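4 Setting up the Cinden sole press

4.1 Place the press on a level floor, leaving 900 mm clear on the operator's side. Fit the four feet and tighten the lock nuts by hand.

4.2 Connect the air supply to the inlet at the rear. Drain the filter bowl before opening the valve.

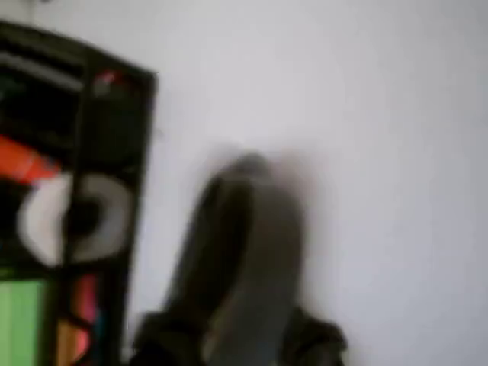 4.3 Turn the main switch to 1 and wait for the green lamp. The pads close once and return to the open position - keep hands clear until they stop.

CAUTION: Do not reach between the pads while the air supply is connected.

4.4 Select the last size on the dial. Sizes below 25 need the small pad set (Odorau type), supplied separately.

4.5 Set the pressing time to 2 seconds for cemented rubber soles. Thicker soles may need longer; see section 6.
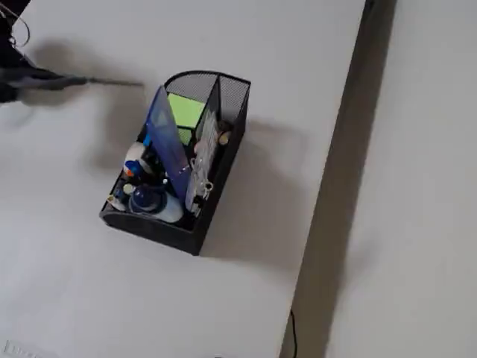 Black mesh desk organiser, from above.

4.6 Press one trial shoe and check the bond line at toe, waist and heel. If the toe lifts, raise the front pad by one notch and repeat with a fresh sole.

NOTE: Soles that have been pressed once must not be used for a second trial.

4.7 Lock the pad height with the side lever. 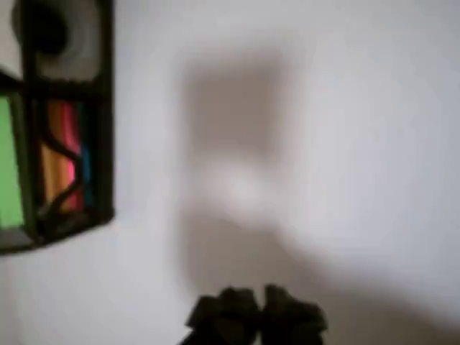
4.8 Reset the cycle counter. The pad faces are to be wiped down every 200 cycles and the guide rods greased at the end of each shift. Use the grease supplied with the press - other types may swell the seals.

4.9 Enter the settings on the card inside the door.

Cinden Shoe Machinery, Troltthorpe | Contact the service desk | All rights reserved | Back to top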